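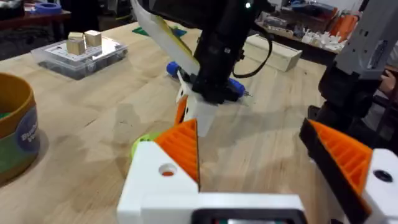

*Workbench, Farnbridge workshop.*

**Stiltley Shallow Groundwater Survey: Progress Report**

Prepared for: Lambrakis Fund
Prepared by: Angeliki Zacharopoulos
Date: June 20, 2020

## Status

Field readings are on schedule. Data entry is complete for the period. Leveling of the wellheads is behind schedule and is the main item for the Fund's attention. No change to the total budget is requested, though a transfer between budget lines is set out below.

## Readings

The network stands at 58 private wells, all within the Stiltley parish boundary and all shallow enough to be read by hand tape. Since the start of readings in January, 2749 depth-to-water measurements have been entered and checked against the field sheets. Each entry carries the well number, the time, the reader's initials, the depth below the marked reference point, and a note on whether the owner had pumped that day.

Readings taken soon after pumping are kept in the file but flagged and left out of the contour maps. Most of the flagged entries come from the market gardens along the lower road, where owners irrigate early and the water level may not recover before the reader arrives. The route for the lower road has been reversed so that these wells are read last. Recovery should be complete by then at all but the deepest of them.

Two wells have been withdrawn from the contour set. One was found to take roof runoff through a broken cover and rises sharply after rain in a way that none of its neighbors do. The other has a bend in the casing that catches the tape. Both are still being read, and the owners have been informed in writing.

## Early results

Water levels fell slowly through the spring across the upper parish. Along the stream they hardly moved. The gradient toward the stream is steeper on the east bank than the 1:25,000 geology sheet would suggest, and the likeliest explanation is a thin clay layer that several owners report having dug through. We have no core to confirm this. The clay is drawn on the working section as a dashed line and should not be quoted as a finding.
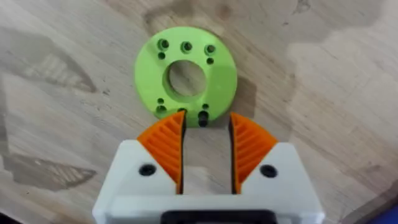

Manolis Zacharopoulos, commenting on the draft, asked that the east bank gradient be held back altogether until the wellheads have been leveled, on the grounds that an error of a hand's width in the reference heights would be enough to produce it. He also pointed out that the wells with the steepest apparent fall are the same ones whose heights were scaled from the old drainage plan.

The point is accepted. The gradient stays in this report as a working observation and has been removed from the public summary. The wells scaled from the drainage plan have been moved to the top of the leveling list.

## Leveling

Reference heights are being carried from the benchmark on the Farnbridge road bridge. The first loop failed to close within tolerance. The misclosure was traced to a turning point on a loose curbstone, and the loop was run again with a ground plate and closed well. The second loop, which covers the east bank, has not been started. Access across the hay fields was refused until the crop is off, and going around by the lane adds so many setups that the expected error would double.

Our proposal is to wait for the hay. If the fields are still closed at the end of the summer, the loop will be run along the lane with the longer error stated.

## Equipment

The Hinero pressure logger on trial in the school well has tracked the hand readings closely, apart from a slow drift that appears to follow air temperature. Its vented cable had been coiled in full sun beside the wellhead. The cable has been moved into the shade, and the drift will be reviewed after the next download. No further loggers will be ordered before that review.

Both hand tapes were compared against the steel reference tape. One reads long by a small constant amount over its lower half, where it has stretched. A correction has been applied to all entries made with that tape, and the uncorrected values are kept in a separate column. A replacement has been ordered.

## Budget

Spending on travel is below forecast, as most routes are now walked. Spending on leveling is above forecast on account of the repeated loop and the hire of the instrument for the extra period. We ask the Fund to approve a transfer of the travel underspend to the leveling line. Receipts are attached as Annex B.

## Next period

- Run the east bank loop and recompute all reference heights.
- Download the school well logger and report the drift.
- Reissue the contour maps with corrected heights.
- Return a plot of water levels to each well owner. Owners on the upper road have asked for theirs in feet, and these will be prepared separately.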